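The Second Life of a Good Suit

4/11/19

Most suits spend far more time on a hanger than on a person. A man may buy one for a wedding, wear it to two funerals and a job interview, and then leave it in the closet for years. By then the cut looks dated or the waist is too tight.

Murnora, a repair and resale shop in Clusow, has built its trade on those closets. It took in 932 suits last year and sold most of them again after some work at the sewing table. Prices start well under what a new suit costs, and hems are included.

The shop asks sellers to look a jacket over at home before bringing it in. Lay it out flat in daylight and check the collar, the lapels, the pocket flaps and the cuffs. Those are the places where wear shows first. Navy sells fastest, in any season.
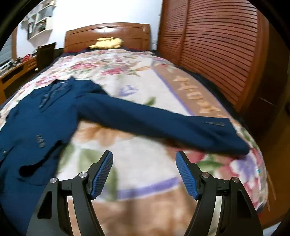 What can be fixed

Sleeves are easy to shorten, though working buttonholes at the cuff make the job slower. A waist can usually be taken in. Letting one out depends on how much cloth the maker left in the seam. Shoulders are another matter – the work often costs more than the jacket is worth, and the shop will say so.

Moth holes can be rewoven if they are small. Shine on the seat of the pants generally can't be removed.

Who buys them

August is the busiest month, when students at the Saritz music school need dark clothes for the fall concerts. The shop keeps a rack of up to 11 jackets in the smaller sizes for them, and holds a reserved jacket for 4 days. Anything left on the rack by winter goes back out on the main floor.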